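The Long Test of a Short Finger
Inside a workshop where grippers are compared on toy dishes, plastic fruit and patience

By the time a robot gripper reaches a buyer, its data sheet has settled most of the questions that can be answered with a number: how wide it opens, how hard it squeezes, how much it weighs. The Bolel test workshop was set up to deal with the rest. Over the spring, its staff ran two grippers against each other on the same arm, over the same white table, with the same box of toy kitchenware.

The two units came from different traditions. The Votico is a parallel gripper with stiff fingers and a short stroke. The Szekeres has slimmer fingertips with some give in them, and it costs considerably more. Both were driven by a Stedetti controller, and neither supplier was present during the trials. Each gripper was given 600 attempts, divided among picking, carrying and placing.

Toy dishes are a common choice for this kind of work. They are light, they do not break, and they come in shapes that give a gripper real trouble. A bowl has to be taken by the rim. A plate lies nearly flat and offers very little edge. Fruit rolls.

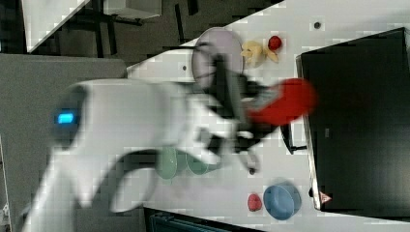 Speed was the first matter to be settled. The workshop began with slow moves and raised the pace in four steps, keeping the grip force constant. At the lowest setting there was little to separate the two units. At the highest, the Votico held long items more firmly, while the Szekeres allowed them to swing at the end of a move. Operators learned to add a short pause before release, and that pause was then written into the procedure for both.

Cabling received more attention than the staff had planned. A cable that hangs freely at one pose may pull tight at another, and a stiff cable can push a light wrist slightly off its mark. The workshop rerouted the line twice before the scored runs began, and it now asks that every report state how the cable was fixed to the arm.
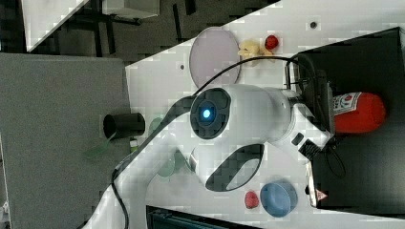 What the Wrist Camera Sees

The second half of the program concerned cameras. An overhead view gives the controller a map of the table, but the arm itself hides part of that map whenever it reaches across. A small camera at the wrist fills the gap at close range. It also moves with the hand, and its picture suffers accordingly.

The workshop kept every wrist recording, including stretches in which the camera was turned away from the table and toward a wall or whatever else stood in the room. Such footage is often thrown out. The staff chose to retain it as a check on the software, which should report that it has found no dish or cup in view, and should do so without delay. 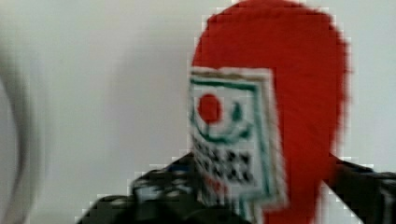
Results on this point were mixed. With the wrist camera alone, the software named an object that was not there in 197 pictures, most of them blurred by motion. When the overhead view was added, the greater part of these errors disappeared. The remainder were traced to the compression used to send the video, and the workshop has asked for a higher setting in the next series.

Scoring followed a plain rule. An attempt counted as a success if the object was lifted, carried and set down upright within its marked area. An object dropped on the floor ended the attempt, and it stayed where it fell until the run was over. This made for an untidy room at times, but it kept people out of reach of the arm.

Before each run, the table was reset by hand from an overhead reference picture. Exact placement was not required. The procedure asked only that the larger pieces be returned to their usual side of the table and that the small ones be spread among them, so that neither gripper could benefit from a layout it had met before.

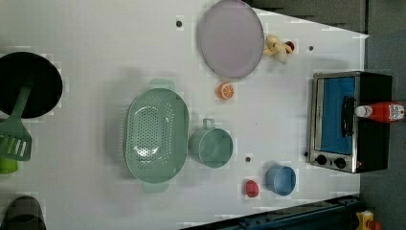 Flat and thin items produced the widest gap in the results. The softer fingertips of the Szekeres slid beneath a plate rim more readily, and it recovered from a poor first contact more often. The Votico did better with handles and with anything that could be squeezed from both sides. More than 160 of its failed attempts came from objects lying flat, and a change of fingertip would probably remove a good share of them.

The workshop has not named a winner, and its report advises buyers to begin with a list of the objects they expect to handle. A second series is planned for the fall, with a longer set of fingers for the Votico and the same toys on the table.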